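4. What We Bought, and What We Should Have Bought

Figure 1. The bench during the kitchen tasks, from overhead: arm and gripper over the green perforated plate, toaster oven to the right.

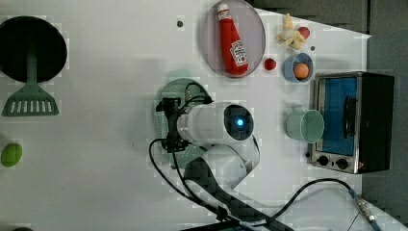
4.1 Budgeting for a kitchen bench

I'll be upfront that this is the section I most wanted to read when we were starting out, and I couldn't find it in anyone else's paper. Most write-ups in our area give you the arm, the gripper and the policy architecture, and then a single line along the lines of "household objects were used." Fair enough, but household objects have to come from somewhere, and so does the table, and so does the second gripper cable you order in a panic (we'll get to that).

Our planning started in April with a spreadsheet that Diane Fortin and I passed back and forth until neither of us could remember who had put in which number. We split everything into 4 lines: the arm and its controller, the gripper, the bench and its wiring, and what we called "props," meaning anything the arm was supposed to pick up, push or open. The arm came through Gultow on a lease, the gripper was bought outright from Flarnitz, and the props were picked up wherever we happened to be. I mention the lease because it shaped the whole project. A leased arm has an end date, and once you've got an end date you start to care a great deal about lead times on little things.

Props got $150 in the first draft. I argued for less, Diane argued for more, and Diane was right. We spent $177, and that's with one of us being quite stubborn at the thrift shop. The overrun came mostly from buying things twice. A mug is cheap, but a mug the gripper can take by the handle while it's lying on its side is a particular mug, and you don't know which one it is until you've brought three home. We had the same trouble with spatulas! The slotted green one in Figure 1 stayed on the list because its head lies flat on the table and its long handle can be propped across the pan, so we got two starting poses from one purchase.

The toaster oven was the item we went back and forth on the longest. We'd costed a mock-up, basically a box with a hinged door, at $100 in parts, and Hélène MacPherson pointed out (kindly, but she did point it out) that we'd be spending grad student hours to build a worse version of something sold in every hardware store. So we moved that $100 to its own line and bought a compact one. Please do the same. The one thing I'd add is to measure it with the door open. We measured it closed, and then had to shift the base of the arm over to get a sensible approach to the door, and that meant redoing the calibration.

4.2 Cables, and other things that aren't in the quote

Look at the black cables in Figure 1. They arch over the green plate, drop past the elbow and carry on along the bottom edge of the table. When you're pricing an arm it's very easy to think of the gripper wiring as part of the gripper, and on paper it is, but the slack has to go somewhere and ours went across the work surface. We hadn't budgeted for any sort of cable management. I'd now put it in the bench line from day one, along with a spare of every connector, and I'd ask the supplier in writing how long the wait is for a replacement. We lost most of a week to one of those waits, with the lease ticking along the whole time.

The tabletop was another quiet expense. We wanted a white surface so that darker items would stand out, and we were happy with it in the end, although a pale bowl or mug gives you much less contrast to work with than a black pan does. If I were writing the prop list again I'd choose the colours of the objects and the table together, on the same afternoon, with the same person holding the credit card.

We also underestimated size. The big round pan takes up a whole corner by itself, and with the oval plate, the bowl and the toaster oven out as well, the gripper has a lot to steer around. That's good for the experiments (clutter was the point) but it's something to plan for when you're ordering a table. Flestby quoted us on two lengths and we took the shorter one to save money. I'd take the longer one now, and so would Diane.

4.3 A note on comparing costs

The spreadsheet follows the layout proposed by Li, with our props line added. We've kept purchase costs and staff hours on separate tabs, partly so that labs with cheaper or dearer labour than ours can swap in their own numbers, and partly because we didn't track hours very well before the calibration trouble and I don't want to pretend otherwise. The lease is entered by the month.

Comments (3)

prairie_mech: Thank you for the bit about measuring the oven door. We're ordering next month and I just went and added a line to our sheet.

T.W.: Would you lease again? We keep getting talked into it and I'm not sold.

H. MacPherson: @T.W. For a first bench, yes. Get the spare cables before the clock starts.

Shares: 4 | Comments: 3

Contact the authors | © 2025 the authors | Back to top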